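5 October 2019

Finally got the tablecloth on. I've had it in the bag since we moved floors, folded up under my winter shoes, and this morning I thought, right, if I don't do it before anyone comes in I'm never going to do it. So on it went. It's the yellow check one from Yensuk, the one I almost sent back for being too pale, and I take back every mean thing I said about it. It softens the whole room! The table is round, which helps, and the cloth hangs down far enough that you forget there's a perfectly plain office table underneath.

I did have to iron it. On a towel. On the windowsill at home, last night, with the little travel iron that spits, and I still missed a crease or two, but they'll drop out on their own (I say this about every crease in my life).

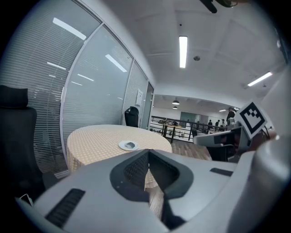
Anyway, Lai-ching Hsiao stuck her head in when I was still fussing over which side hung lower and said it looked like her aunt's breakfast room, and then she stayed for 16 minutes telling me about her aunt. I didn't mind. I like hearing about people's aunts. This one used to change her cloths with the season and kept them in a trunk with soap between the layers, and there was a special one for December that no child was allowed to eat near. I want to try the soap trick. I only own two cloths, so it would be a very small trunk.

She also asked what I paid, and I told her the truth, that it was on sale, and then I told her about the table I really wanted, the one in the Bullby window for 2,599. She laughed so hard she had to hold on to the door. I went in and sat at it once. Lovely thing. I put my elbows on it and everything, and the man in the shop was very nice about it. 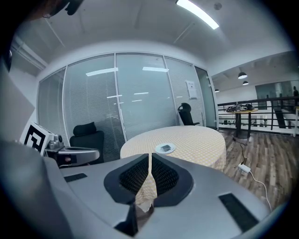

My big plan for the room is to make it somewhere you'd want to sit with a cup of something, and I'm getting there slowly. The cloth was step one. Step two is the chairs, and I'm stuck on step two. They're the black office kind with headrests, very good for your back I'm sure, but next to a yellow checked cloth and a little round white plate they look like they've come to audit somebody. I thought about seat covers. I thought about cushions too, and got as far as putting four of them in my Rikeck cart last week before I saw the shipping and shut the laptop. And then there are the blinds, all those gray stripes behind the glass. I'd love something warmer there, but they belong to the building, so that's that.

Lai-ching thinks I should leave the chairs alone and get a plant. She may be right. She has a fern at home she's been trying to give away since spring, and I've been dodging it because I kill ferns. A rubber plant, maybe. Vatitz has them in the big pots by the register and I always slow down when I go past.

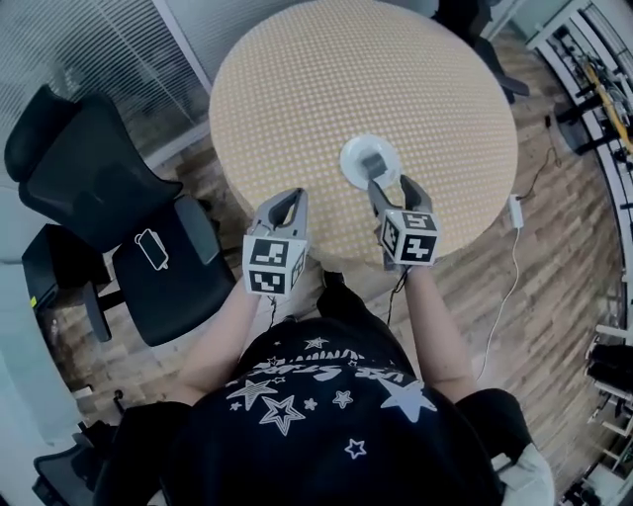

I keep going back and forth on whether to get a bigger dish for the middle, too. A small one looks neat, but I had pictured fruit. Pears, I think, since it's the season for them and the green would go nicely with the yellow. Mom had a blue bowl with a chipped foot that would be perfect, and I have a feeling it's in the box marked "lamps" in the hall closet, where there are no lamps. I'll look tonight if I'm not too tired.

Bus home was slow and I missed the 162, so I walked the last part with my coat open. Soup for supper, the end of the barley one. Need to buy onions, dish soap and a card for Lai-ching's birthday, and I want to get that towel washed before the scorch mark sets.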